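Lasum Users Forum > Perception and Planning > Marker pose jumps when the two grippers get close

gantry_moth
July 8, 2018
Hi all, long post, sorry in advance, I've been living inside this problem and I'd love some company in it. We record demonstrations with two hand-held grippers and turn them into trajectories with Lasum. Mostly it's lovely. But once one gripper comes in over the other to work on the same object, the relative pose between them starts to hop. The marker is still detected, the reprojection error looks fine, and then the z axis flips over for a frame or two and flips right back. The task is a little black box on a table, with one gripper holding things steady and the other doing the fussy work.
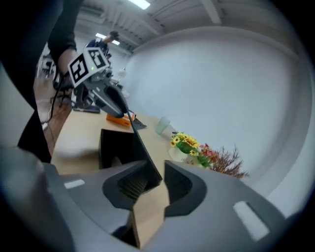 The planner downstream (we use Plokport) takes those hops at face value and tries to swing the wrist through half the workspace, so I've been smoothing everything over a 200 ms window just to get something it will accept. That hides the flips but it also rounds off the contact part, and the contact part is what I wanted in the first place! Has anyone found a kinder way?

tinplate_owl
Oh, welcome to the club. What you have is the old planar ambiguity. A square tag seen nearly head-on or from far off has two poses that fit almost equally well, and the solver picks whichever wins by a hair. Please don't smooth over it, I beg you. Ask the solver for both candidates, keep both, and choose the one that agrees with the motion you already have from the previous frame. In Lasum that's the keep_both option on the tag node (it's off by default, and I grumble about that every October when the new release comes out).

marshlamp
I'm going to disagree a bit with owl, in a friendly way. Picking by the previous frame is fine until the previous frame is the wrong one, and then you happily follow the bad branch all the way down. We lost 50 recordings that way before someone looked at a plot. I'd do it offline as a small graph over the whole clip and let the later frames vote too. Lockyer does this if you feed it the raw corners. It's slow, but you only run it once.
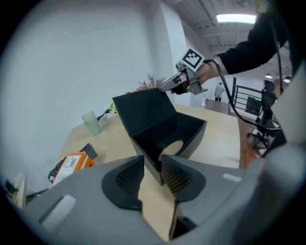 Second gripper working at the lid, tag on top.

tinplate_owl
Fair point about the bad branch. I still think a full graph is a lot of machinery for a clip of 2,000 frames, and a check against the gyro catches most of it for me. But I do mostly short clips, so maybe I've been spoiled.

gantry_moth
You two are wonderful. I turned on keep_both over lunch and the flips are much rarer, though there are still a couple right at the lid. I'll try Lockyer on those tonight and leave the rest alone.
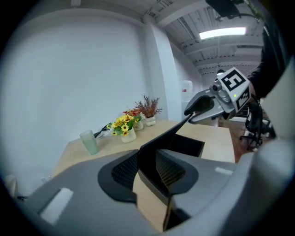 clandcombe_kid
Can I ask a beginner thing: should the smoothing go before or after you pick between the two poses?

marshlamp
After, always. If you smooth first you're averaging two different answers, and you get an orientation that neither of them ever had. Pick first, then filter the rotation and the position separately, and keep the filter light near contact.

gantry_moth
Well, that explains my poor rounded-off contacts. Moving the filter node now, and I'll post the before and after plots in this thread once the batch has gone through.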